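# Rirura: Sofa and Cushion Notes
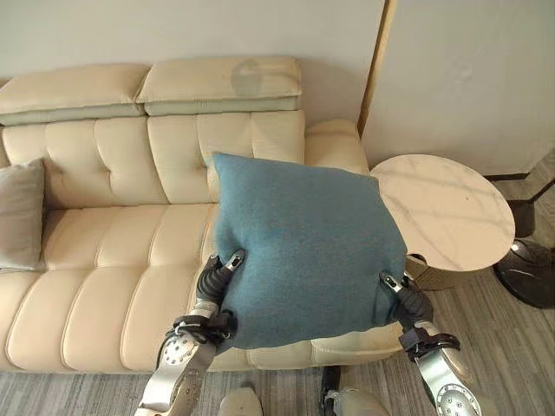
Data card, vol. 2, p. 10

Rirura is a set of photos and short written notes on sofas and the loose cushions that go with them. It covers placing, straightening, fluffing and clearing cushions in ordinary sitting rooms. The photos live in `photos/`, the notes in `notes/`, and the two are matched by file stem.

The picture on this card is from the `cream_corner` group: a cream leather sofa with a channel-stitched seat, two adjustable headrests on the back, and a square teal-blue cushion held up over the seat.

## Contents

| Item | Value |
|---|---|
| Photos | 2,389 |
| Photos with a written note | 1,883 |
| Sofa groups | 10 |
| Note language | English |
| Last group added | November |

The photos without a note are still usable. Most of them are near repeats of one that has a note, and we didn't think it was worth writing the same sentence again.

## Folder layout

```
rirura/
 photos/
 cream_corner/
 jondis_two_seat/
 kotian_daybed/
 ...
 notes/
 cream_corner/
 jondis_two_seat/
 kotian_daybed/
 ...
 groups.csv
 terms.md
```

`groups.csv` has one row per sofa: group name, cover type, cover color, seat style, back style, and whether the headrests move. Group names are fixed. If a cover is swapped partway through a group, the new cover gets its own row with the suffix `_b` and the photos are split to match.

## What a note says

Each note is a plain text file of one to four lines. The first line gives the cushion and its place. The other lines are optional and cover the cushion's shape, the state of the sofa, and anything lying on it.

A typical note from `cream_corner`:

```
cushion: square, teal-blue, held above seat
sofa: cream leather, channel-stitched
headrests: two
```

Place is written with one of these words:

- `seat` — resting on the seat, touching the back or not
- `arm` — leaning on an armrest
- `top` — on top of the back or a headrest
- `held` — off the sofa and being carried, turned or set down
- `floor` — on the floor or a rug
- `away` — not in view

Use `held` even when one corner of the cushion is brushing the seat. In early versions we had a separate word for that, `landing`, and no two people used it the same way. It was merged into `held` and should not appear in new notes. If you find one, please report it.

## Terms

The full list is in `terms.md`. The ones that cause the most mistakes:

**Channel-stitched.** Long padded ridges with seams between them. On the cream sofa they run front to back across the seat. The back is divided by vertical and horizontal seams into padded rectangles, and the notes call that `paneled`.

**Headrest.** A separate padded piece on top of the back. The two on the cream sofa are marked `adjustable` in `groups.csv`. Don't call them bolsters. A bolster in these notes is a loose round cushion, and there are several in the Kotian group.

**Band.** A strip in a different shade from the cover. Each headrest on the cream sofa has a thin greenish-gray one along the lower edge. It is part of the upholstery description and goes in the `sofa` line if you mention it.

**Mark.** Anything on the cover that could be a stain, a shadow or wear. Write `mark` and leave it at that. There is a faint grayish one on a headrest of the cream sofa, and three different explanations had been typed into the notes before we settled on the single word.

**Felt-like.** Used for cushion covers with a soft, slightly fuzzy surface when the fiber isn't known. The teal cushion is listed this way. Only write `wool`, `cotton` and so on if the label was read.

## Color names

Colors are everyday names, one or two words. `Cream`, `teal-blue`, `mustard` and `dark gray` are all fine. Leave out paint names and shop names. Pale leather shifts a lot under different lamps, so the sofa color comes from `groups.csv` and should stay the same in every note for that group. Cushion color is written as seen.

## Creases

A cushion that is being pinched will show creases near the grip and may bulge at the bottom corners. That goes down as `creased`. A cushion that is resting and has lost its shape goes down as `slumped`. The difference matters for anyone sorting the set by how tidy a sofa looks, and a search for `slumped` should not bring up cushions in the `held` state.

The notes don't score tidiness. An earlier draft had a scale, and it was dropped before the first release.

## Known problems

- Notes in `jondis_two_seat` sometimes swap left and right. Left always means left as you face the sofa.
- A few `kotian_daybed` photos are listed as `arm`, but the daybed has no arms. These should be `seat`.
- Throws and blankets were written up unevenly. Treat a missing throw in the notes as unknown — check the photo.
- Smooth leather and coated fabric were mixed up in two groups. The `cream_corner` entry has been checked and is leather.
- Some notes have a trailing space after the colon and some don't. Strip it on load.

## Adding a group

1. Pick a short group name from the cover color or the model, in lowercase with underscores.
2. Add the row to `groups.csv` before adding photos.
3. Include at least one photo in which the whole seat can be made out.
4. Write the notes using the place words above.
5. Send it to the Ternby list by Friday if you want it in the next build.

Photos of a single cushion with no sofa are not accepted. There is a separate Ternby set for those.

## Changes

- `cream_corner` added, with headrest terms
- `landing` merged into `held`
- Daybeds allowed, provided they have a back
- Colors moved to `groups.csv` for sofas

Corrections to notes are welcome as plain text. Give the file stem, the line as it stands and the line as it should read.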